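Pre-gig safety checklist, with my comments
Grindari (seven-piece, brass and accordion)
Venue: Lultstead, the old corn hall
Walkround done 2018-11-29, before load-in

I've been doing these walkrounds for the band since July, when a monitor wedge slid off the front of a stage and very nearly took our trombonist's foot with it. I play the accordion, I'm not an electrician or a fire officer, so read all this as one fussy musician's notes. The venue does its own checks as well. I mark each item OK, FIX or ASK, and then I ramble underneath, sorry!

1. STAGE AND STEPS

Stage deck level, no gaps between sections: OK
I walked every join in my stage shoes, heel first. There's a slight rise where the second and third sections meet but it's taped in white and you'd have to be trying to trip on it.

Front edge marked: OK
Fresh tape, still sticky at the ends.

Steps stage left: FIX
The bottom tread rocks. Not much, but I go up those with a large squeezebox strapped to my chest and can't see my own feet, so I want it wedged before soundcheck. The house crew say they've got a packer that fits.

Steps stage right: OK
Handrail is solid, I hung off it.

Drum riser: OK
Castors locked, all four. Please check again after the kit goes on, because our drummer likes to shove it back a foot and then forget.

2. POWER

Stage supply on its own circuit, separate from the bar: OK
Hurrah. At the last place the glasswasher came on in the middle of the slow waltz and we lost the bass amp.

Trip switches tested: OK
I pressed the test buttons with the house engineer standing next to me, and they all dropped out as they should.

Test stickers on our own gear: FIX
Two extension leads have lost theirs. They're in the red crate with a knot tied in them, and they stay in the crate until they've been looked at. Please don't untie the knots, however short we are! I'd sooner move the keyboard.

Bass amp mains lead: OK
New one, bought after all the crackling.

Soomro desk, power supply and vents clear: OK
It runs warm, so no coats on top. I know it's the only flat surface at that end of the hall and I know it's cold in there. Still no coats.

3. CABLES AND TRIP HAZARDS

Multicore route from stage to desk: ASK
It's meant to go up and over the side door, and today it was lying straight across the doorway under a rubber mat. That door is a fire exit. I've asked for it to be flown, and if there's no ladder free it can go round the back wall, we've got the length for that.

Cable tidy on stage: OK so far
Ask me again when seven people have plugged things in.

Mic stands, legs spread and clutches tight: FIX
The tall boom for the accordion droops. I've swapped it with the spare, and the droopy one has a strip of yellow tape round it now.
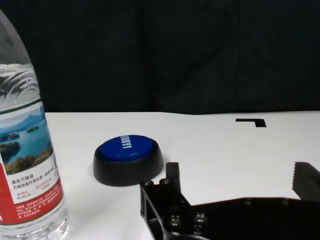
4. DRINKS ON STAGE

Now this is the one I always get moaned at for, so I'll take it slowly. The rule is lids on, on the floor, behind you and well away from any socket or pedal. No pint glasses past the edge of the curtain, for anybody, and that includes guests who come up for the last number. Plain clear plastic bottles are what I like best, the sort with a picture label round the middle, a blue lake and little green islands or whatever it may be, because with seven of us on a small stage everyone can remember which label is theirs and there's far less groping about in the dark between songs. Please don't stand them on amps. I've seen what a drink does to the inside of an amp and I've also seen the bill.

Drinks spots marked on stage plan: OK
Towels, one each side: FIX
I could only find one, and I wouldn't dry a dog with it.

5. NOISE AND EARS

Earplugs available: OK
There's a tub by the desk. The audience can have them too, just point.

Monitor levels: ASK
The trumpets are directly behind me on this plan. I'd like them moved over a bit, or turned, or replaced with flutes.

Sound limiter on the house system: OK
It's fitted and working. We're allowed to play until eleven and then the neighbours get cross.

6. LIGHTS AND EFFECTS

Lanterns have safety bonds: OK
Looked at every one from the ladder with a torch. One bond was looped round the bar but not clipped, and the house engineer did it up while I watched, so I've put OK.

Haze machine (our Drandik): ASK
The hall's smoke detection needs to be switched over by someone with the key, and put back afterwards. If that can't be arranged then we do it without haze. It'll look a bit bare during the opening tune but we'll live.

Strobe: none used
Sign at the front door says so, too.

7. PEOPLE AND WAYS OUT

Capacity: OK
Licensed for 587 standing. We'd sold a good way under that when I last looked at the list, and the door has a clicker.

Fire exits unlocked and clear: FIX
See the multicore, above. There was also a stack of chairs in front of the back left exit. 21 of them, I counted as I moved them. They're in the side room now, and I'd be grateful if they stayed there.

Exit signs lit: OK

Extinguishers in date: OK
The one by the stage had been used to prop the dressing room door. I put it back on its hook and found a shoe.

First aid kit: FIX
No plasters left, only slings. We get a lot more split fingertips than broken arms in this band, so I'll bring a box from home.

8. LOAD-OUT

Van parked off the main entrance: OK
Ramp: OK if dry, otherwise go round by the kitchen
Two people on the bass cabinet: always
It weighs 29 kilos before you put it in its case. I don't care how strong you're feeling after a good gig.

Left to do before doors: bottom step, multicore, haze key, plasters, a decent towel. I'll go round again once the kit's up and tick those off on the paper copy, which is taped inside the lid of the red crate.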